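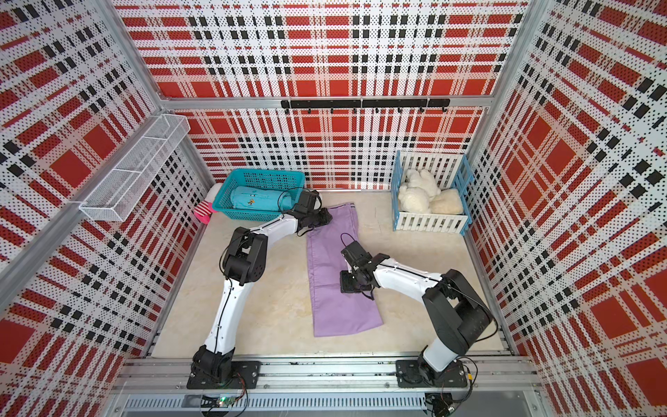 Ozan Dağdelen has a standard reply when people ask whether a machine can do their laundry. "Which part of it?" he says. "Washing was solved long ago. Moving cloth from one state to another is where we still lose time."

Dağdelen runs manipulation testing at Skilum, and we spoke on Feb 12, 2021. The task under discussion was folding with two arms, one garment at a time, on a flat surface. His team scores a fold by edge alignment and elapsed time. The current limit is 300 seconds per item, after which the attempt is logged as a failure.

"A person at a folding table would find that number silly," he says. "We set it so that slow successes would still show up in the data. If I cut it to 80, the table of results is nearly blank."

Cloth is harder than boxes or bottles for a reason he considers dull: it has no fixed shape. A rigid part can be modeled once. A garment has to be found again after each contact, and a small wrinkle can move the grasp point by more than the width of a finger. 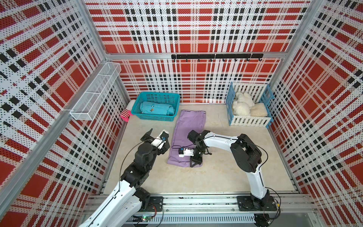 What two arms buy you

With one arm, the far side of the cloth drags. With two, one gripper can hold while the other moves, or both can lift together. The second option needs tight timing. Dağdelen says most bad folds in the last test series came from one gripper closing late, and that the vision system was blamed for it for weeks.

"We retrained twice before anyone checked the clocks," he says. "The offset was 33 milliseconds. At slow speed you don't notice. Speed up and the cloth twists."

The last series ran to 900 attempts. He would not give a success rate, on the grounds that the mix of garments changed halfway through — thin fabrics came in late and did worse.
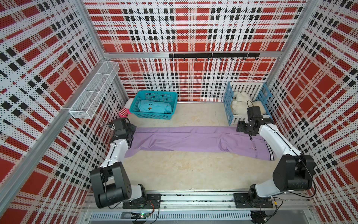
One reader of our earlier column on shop-floor picking wrote that folding is the wrong test, and that a store would pay sooner for a machine that only sorts and stacks. Dağdelen partly agrees. Sorting tolerates a sloppy grasp, and the value per hour is easier to work out. He still prefers folding as a benchmark, as errors from the first fold carry into the second and can be measured there.

On homes he is less willing to guess. Lighting changes, people leave things on the table, and the arms need to be stopped safely every time somebody reaches in. A back room in a shop comes first, in his view, with one garment type and a person nearby to clear faults.
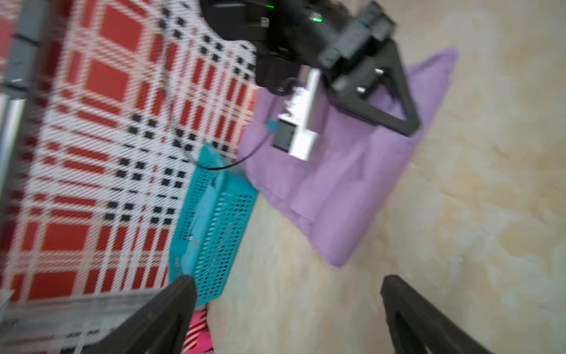 Wrist view, with the second arm over the purple cloth.

Wrist cameras help with the final approach, he says, but motion blur is a steady nuisance. The team's next change is to slow the arm just before contact and see what that costs in time.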